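Home | Papers | Notes | Data | Contact

3. Doors, drafts and why people prop them

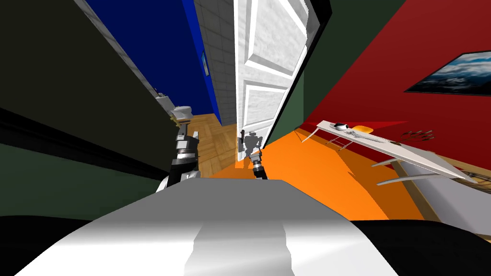
Figure 1. An open paneled door, computer rendering.

I went into this part of the study thinking it would be all about temperature. It wasn't, or at least not for most households. We sent the Clirka questionnaire to 210 homes in and near Zandolport, and 179 came back filled in well enough to use. I'd asked one open question at the end, more or less as an afterthought (what makes you leave an inside door open?), and people wrote far more there than anywhere else. Pets came up a lot. So did listening for kids, and so did doors that stick in wet weather and are a pain to close again!

The older buildings on Szczepańska Street gave me the most trouble. Their inside doors are heavy, the frames have shifted over the years, and plenty of tenants told me they just stopped closing them — one wrote that her bedroom door hadn't been shut since she moved in. I had planned to treat "open" and "closed" as a simple choice, and that fell apart fast. Half open is a habit of its own, so I gave it a separate code and went back through all the January forms by hand.

For the hallway readings I used the Delex loggers, set to take 2000 readings each before they needed emptying. I'd pick a longer gap between readings if I did it again, as the short one filled the memory before some families got back from vacation. Those homes are left out of Table 2 but kept in the written answers, which I still think are the best part of the data. Section 4 takes up the sticking doors on their own, with the repair records set next to what tenants told me.

Last updated: 2022-03-21

Related items
Window habits in rented homes
Reading old repair records
Hallway noise: a first look
Notes on open survey questions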